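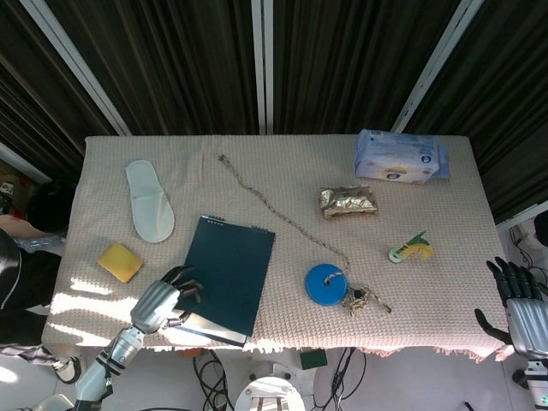 Stays > Self-catering > Trascombe > Posts

Spent last week at Ollier, the upstairs flat in Trascombe. A few people asked what it was like, so I'm putting it all in one thread.

You go in by the side gate, not the front door. The front door belongs to the ground floor flat. The key safe is low down on the left and stiff when it's cold. Push the lever hard.

Stairs are steep, 14 of them by the owner's listing, with a rope handrail. Fine for us with two bags each. I wouldn't want to do it with a pushchair.

Kitchen is at the top of the stairs. Four-ring hob, small oven, full-size fridge, no dishwasher. Plenty of pans but only one sharp knife. There's a corkscrew in the drawer with the tea towels.

Two bedrooms. The double faces the lane and gets the morning light. The twin is at the back and much quieter – take that one if you sleep badly. The beds in there can be pushed together, but the mattresses leave a gap.

Shower is over the bath. Good pressure, slow to warm up. Towels are provided, beach towels aren't.

Heating runs off a timer in the hall cupboard. It was set to go off at nine. The instructions are taped inside the door and they're for the old model, so ring the agent if you want it changed. They did it over the phone for us.

The agent is Terura. We paid £374 for the week, plus a deposit of £100 that came back four days after we left. The same week in July is £544. Cleaning is included in both.

Parking is the weak point. There's no space with the flat. We used the car park behind the chapel and walked up.

Shop in the village does bread, milk and papers and shuts at one. For anything bigger you need to drive. The bus goes from the bottom of the hill, number 83, but check the winter times before you count on it.

We also looked at Aksoy, the cottage further down the lane. Same agent. It's all on one floor and has its own parking, but only the one bedroom and no bath. Probably better for a couple.

Would we go back to Ollier? Yes, in spring. I'd bring a knife and a torch for the gate.

Posted in: Holiday lets, Flats and apartments

Recent posts
Terura winter prices now up
Trascombe with a dog – where you can and can't go
What to check before you pay a deposit
Cottages with ground floor bedrooms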